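Letters to legislators stay in "Waiting" after supporter presses Send
Product: Brallesard Letters
Opened by: Kalum (member organization, administrator account)
Status: Solved, left open for comments
Priority: High

Original report, 9:40 in the morning

Hello support team,

I am writing for Kalum. We are a small association of families who have relatives abroad, and we work on one question of policy, the state fee on money transfers. The fee was presented as a way to pay for roads. For our members it means that a mother who sends money home for medicine pays for the road two times, first with her fuel tax and then with the transfer. We ask the legislature to exempt small family transfers. This is the background, and I give it only so that you understand why the deadline is important for us. The bill is in the finance committee now and the committee stops accepting comments at the end of March.

Our letter campaign is called the Revness Letter, after the neighborhood where it was first written. The supporter opens the page, enters a home address, and Brallesard finds the correct state representative and state senator. Then the supporter can change the text and send.

Until yesterday evening this worked well. Since then all letters to the senate side have the status "Waiting." The letters to the house side are delivered. The supporter sees the green message "Thank you, your letter is sent" in both cases, and this is what worries me the most. People believe their senator has the letter.

What I tried already:

I sent a letter myself, with my own address. House: delivered. Senate: waiting.
I tried a second browser and a phone. Same result.
I made the letter text shorter. Same result.
I removed the accents from the names, in case the form does not accept them. Same result.
I looked at your status page and it shows everything normal.

At the moment of writing there are 188 letters in "Waiting." Please tell me if they will be lost. Please also do not send them again without asking me, I explain this below.

Reply from support, 10:25

Thank you for the detailed report. No letters are lost. Letters with the status "Waiting" are stored, and the system tries again every 30 minutes, up to 15 tries. After the last try the status changes to "Failed" and you receive an email.

Can you please open one of the waiting letters, select Delivery Details, and copy the last line? Please remove the name and address of the supporter before you paste it.

Reply from Kalum, 10:50

I opened three of them. The last line is the same in all:

Senate web form answered 400, bad request, field "topic" not accepted

I calculated the retries. If the first letters arrived in the queue yesterday evening, then their tries were finished already in the night. But they are still "Waiting" and not "Failed," and I did not receive any email. Is the counter correct?

Also I want to explain my request about not sending again. Two years ago, with a different tool, our letters were delivered double. One office wrote to us that they will treat our messages as automated and put them aside. It took us months of polite phone calls to repair this. For a small organization the trust of the office staff is everything we have. I prefer a letter one day late to a letter two times.

Reply from support, 11:35

This is very helpful. The senate changed the contact form on its website. The old form had a free text field for the topic. The new form has a fixed list, and your campaign sends the topic "Revness Letter," which is missing from the list. The house form still takes free text, so those letters go through.

You are right about the counter. Tries which end with error 400 were not counted, so the letters would have stayed in "Waiting" with no end and no email. We reported this as a separate fault.

We can confirm that none of the waiting letters reached a senate office. The form refuses the whole message when the topic is wrong, so there is no risk of double delivery.

Next step for you: go to Campaign, then Recipients, then Senate, and choose a topic from the new list. The nearest ones look to be "Taxes and revenue," "Banking and consumer credit" and "Immigration."

Reply from Kalum, 12:15

Thank you. Before I choose I would like to ask a question which may look small. Do you know if the topic decides which staff person reads the letter?

I ask because we discussed this matter a lot among us. Many people, also some who support us, speak about the transfer fee as an immigration question. It is easy to see why. But the text of the bill is in the tax code, the committee is the finance committee, and the fee is paid also by a grandfather born here who sends money to a grandson studying overseas. If our letters arrive under "Immigration," they will be counted in a different debate, a much louder one, and the member on the finance committee will maybe never hear about them.

Reply from support, 1:05 in the afternoon

We cannot see how each office works internally. In general the topic is used for sorting, and many offices prepare their weekly summary by topic. We would suggest the topic which matches the committee, but the decision is yours. You can also call one senate office and ask.

Reply from Kalum, 2:30

I called two offices. Both said that they sort first by bill number, if the number is in the first line, and by topic only when there is no number. One of them was very kind and said that letters without a bill number are often answered with a general text.

So I made these changes:

Topic for senate: "Taxes and revenue"
First line of the letter: the bill number, locked, so that the supporter cannot delete it by mistake
Second line: the request in one sentence, "Please exempt family transfers from the fee"
The personal part stays open, and supporters can write what they want

I sent one test letter from my own address. Senate: delivered, at the first try. I also received the confirmation email from the office, with our bill number in it.

Now the old letters. They have the old topic and no bill number. Can you change the topic only? I do not want us to touch the words. Some persons wrote a full page about their family, and it is their letter.

Reply from support, 3:10

Yes. We will change only the topic field and leave the text as it is. To be safe we release them in small groups. Your outgoing traffic goes through the relay at Lahtinen, and we asked them to keep the connection log for these messages until you confirm.

Reply from Kalum, 5:45

All letters have the status "Delivered." I compared the list from Brallesard with the list from Lahtinen, line by line, and every letter is there one time.

We wrote a short message to the supporters concerned — it says that the letter arrived one day later than the page promised, and why. Some answered already. One asked if she can write again with the bill number, and I told her it is better to telephone.

Two wishes for the product, if I may:

The green message should say "received by Brallesard" until the office accepted the letter. A citizen who writes to a senator has the right to know if the letter arrived.
When a legislature changes its form, please inform all campaigns in that state and do not wait until one of them opens a ticket.

From my side the ticket can be closed.
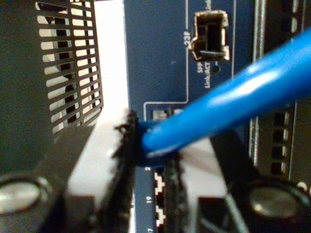
Category: Delivery and Connections

Summary added by support for other organizations with the same problem

Symptom: letters to one chamber stay in "Waiting," letters to the other chamber are delivered. Delivery Details shows error 400 and the name of a field.
Cause: the chamber replaced a free text field in its contact form with a fixed list.
Solution: choose a valid topic under Campaign, Recipients. Then ask support to update the letters that are already stored. Please do not ask supporters to send a second time.
Open points: retry counter for error 400 (correction is planned), wording of the confirmation message (under discussion).

Comment from another member organization

We had the same with our campaign about property tax relief for renters. In our case the field was "prefix," the new form does not accept an empty one. The solution above worked after we made the prefix obligatory on our page. A few supporters complained about it.

Comment from Kalum

Thank you for adding this. For completeness, the retry counter is still wrong today. I tested with a false topic on purpose, in a test campaign with no real recipients, and the letter stays in "Waiting" since the morning. Please keep the ticket open until this is corrected.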